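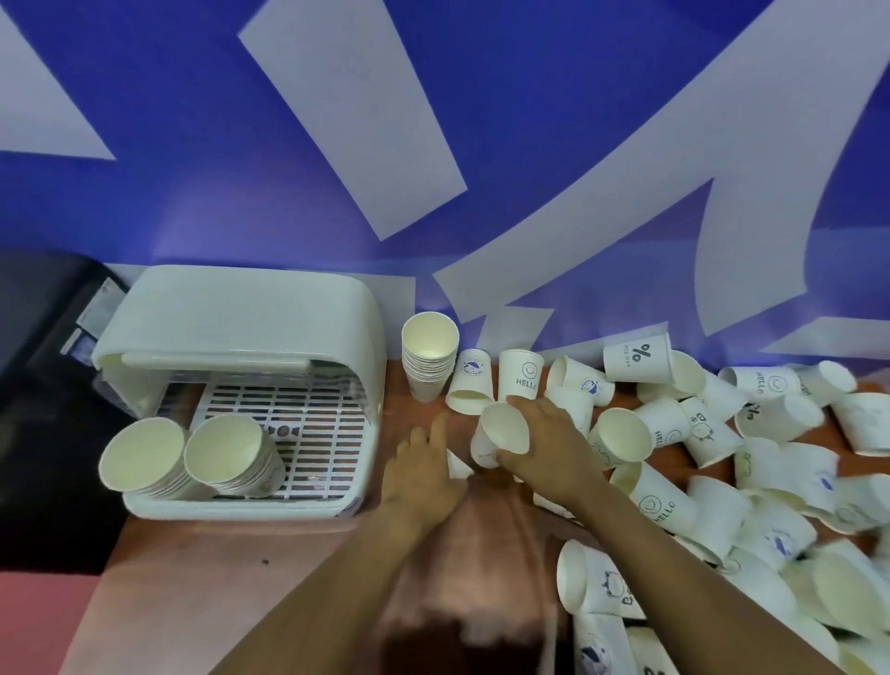 Jekedia 2-way or Tendero single driver for a small room?

ymoya_listens
Hello all. I am writing from a small apartment and English is my third language, so please excuse me if some words are strange. I have to choose between two pairs of speakers and I can no longer think clearly about it.

The first pair is the Jekedia standmount, two-way, closed box. The second is the Tendero with one full range driver and no crossover. My amplifier is a Panicker tube integrated with 21 watts per channel. I listen mostly to voice and guitar, some piano, and on weekends my husband plays film music louder than I like.

I heard both at the dealer, but with a different amplifier. The Tendero made me stop talking. The Jekedia did not, but after one hour I noticed I had listened to four whole albums' worth of favorite songs without wanting to change anything. Which feeling should I trust?

Carmela Moya

oldvalve47
Trust the second one. A speaker which makes you stop talking in the shop is very often a speaker with a peak in the upper midrange. I owned single driver speakers for 3 years. Female voice was wonderful. Then I played a big choir and it sounded like people shouting through a door.

Also check the bass. In a small room you may like a closed box very much.

Panelgazer
I don't agree with this at all. With a tube amp, the full range driver is the natural partner. No crossover parts, easy load, everything arrives together. oldvalve47, which driver did you have and how far from the wall?

oldvalve47
An older Cloltuteck in a cabinet made by a friend. The wall was close behind, I admit it.

Panelgazer
Then you heard a Cloltuteck in a homemade cabinet against a wall. It is not fair to judge the Tendero from this.

oldvalve47
Fair enough about the cabinet. But the cone of a full range driver breaks up somewhere, in every brand. The designer can only decide how politely it does it.

yolanda_s
Good evening from a person who has lived with the Tendero since November. I had the same question as Carmela so I will try to be exact.

What I like: voices have a body. I can follow the left hand of the piano when the volume is very low, and this was not possible with my old speakers. At 11 in the evening, when the neighbors sleep, it is a pleasure.

What I don't like: you must sit in one place. If I move to the side of the sofa, the cymbals go away. My sister sits there and she asks me why I paid so much money for this. And the first weeks were hard to listen to, a little sharp. It became softer later, or maybe my ears did, I can't say which.

My amp is a different one, solid state, so be careful with my opinion.

Yolanda Salazar

ymoya_listens
Yolanda, thank you, this is very useful! The question of the sofa is important. We are two persons and I already know who will get the bad seat.

How far do you sit? And do you turn them to your head or straight?

yolanda_s
I sit 2 meters from each speaker. In the beginning they pointed directly at me and I turned them out, little by little, with tape on the floor to remember the positions. Now they cross behind my head – no, sorry, I drew it on paper and they would cross a bit behind the sofa. Less sharp this way, and the sister is less angry.

bruno_k
Can I ask about the Jekedia? Everybody speaks of the Tendero only. I have the Jekedia with the same Panicker amp and I would not call it a difficult match. I never turn the volume past the middle. There is less magic on one voice with one guitar, I agree. With an orchestra I can hear where the groups sit, and they stay there when the music becomes loud.

One warning. Try the different output taps on the amp, if yours has them. Mine has 4 and 8 ohm and the 4 ohm tap gave a firmer bass with these speakers. Turn off the amp before you change the cables.

Panelgazer
The maker says 8 ohm for the Jekedia, so you should use the 8 ohm tap.

bruno_k
I used it for a month. I prefer the other. The number on the label is one number and the impedance changes with frequency, so I don't see the problem in trying both.

Panelgazer
You lose some power.

bruno_k
Yes, and I don't miss it.

oldvalve47
For once I am with bruno_k. Carmela, does your dealer lend speakers? Ask for the Jekedia first and listen at home for several evenings. Use your worst recordings too, not only the beautiful ones. A shop always plays a double bass and a woman with a microphone close to her mouth.

ymoya_listens
That is exactly what they played.

I called the dealer this morning. He can lend me one pair at a time against a deposit, but he has only the black Tendero and I wanted the light one. For a test it doesn't matter. I will take the Jekedia first and write here again with my impressions. My husband asks me to add that he does not play film music so loud.

yolanda_s
Please write also if you end up choosing the other one. I would like to know if I am alone with my tape on the floor.

bruno_k
Carmela, put them on heavy stands if you can. On my bookshelf they sounded thick around the male voice and I almost sent them back.

ymoya_listens
I have stands, 47 cm high. Is this too low?

bruno_k
A little low for a normal sofa. Tilt them back with something small under the front edge and try it before buying new ones.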